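Coretora aluga o braço por mês e cobra pela afinação

Quando a Praltgate decidiu deixar de montar à mão os estojos de oferta para empresas, pediu propostas a três fornecedores de automação. Dois queriam vender a máquina. A Coretora propôs alugá-la, com instalação, treino e assistência incluídos, e ficou com o contrato.

Jean Tosh, responsável pelo serviço na Coretora, recebeu-nos em outubro, na oficina onde as tarefas dos clientes são preparadas antes de seguirem para as instalações.

"O cliente manda-nos as peças verdadeiras, as que usa todos os dias", explica. "Se mandar peças novas, escolhidas a dedo, vamos ter problemas no primeiro dia a sério."

O serviço chama-se Lelora e tem duas modalidades. A mais simples custa 1384 euros por mês e cobre uma única tarefa. A outra, a 3080 euros, permite mudar de tarefa quando o cliente quiser, com uma nova afinação de cada vez. O contrato mínimo é de 5 meses.

Perguntámos se o preço não afasta as empresas pequenas. "Afasta algumas", responde. "Uma oficina que monta vinte caixas por semana não precisa disto, e eu digo-lho logo na primeira conversa. Já perdi comissões assim."

A afinação é a parte mais demorada. Para a Praltgate foram feitas 327 repetições supervisionadas antes da entrega, com objetos pequenos e recipientes de vários tipos. Jean Tosh insiste nos objetos finos e compridos. "Uma caneta parece fácil. Mas rola, tem um clipe que prende, e o metal reflete a luz. Se os dedos fecham em cima do clipe, a caneta roda e sai torta. Passámos mais tempo com canetas do que com caixas."

A câmara fica junto à pinça, e é por essas imagens que a equipa acompanha cada tentativa. 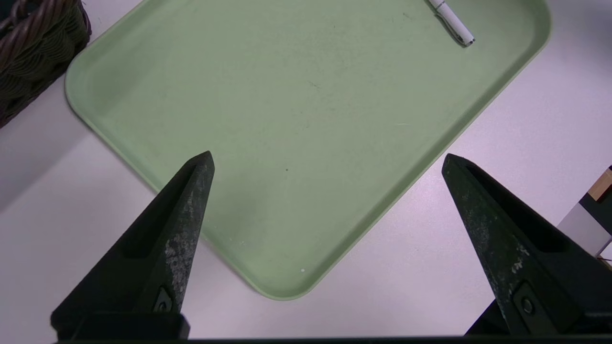 Tabuleiro verde-claro com uma caneta branca, ao lado de um cesto entrançado, visto pela câmara junto à pinça

"Um tabuleiro liso e pouco fundo ajuda, porque a peça fica à vista", diz. "Os cestos entrançados dão mais trabalho. O rebordo é irregular e o interior é escuro."

Quanto ao desgaste, os dedos da pinça são trocados pela Coretora sem custo adicional. As peças partidas por erro do braço também ficam por conta da empresa, até um limite fixado no contrato. O que não está incluído é a deslocação fora de horas, e foi essa a única queixa que ouvimos na Praltgate.

A Cuypers, que faz material de escritório, começa o seu período de ensaio no próximo mês. Vai usar a modalidade mais simples.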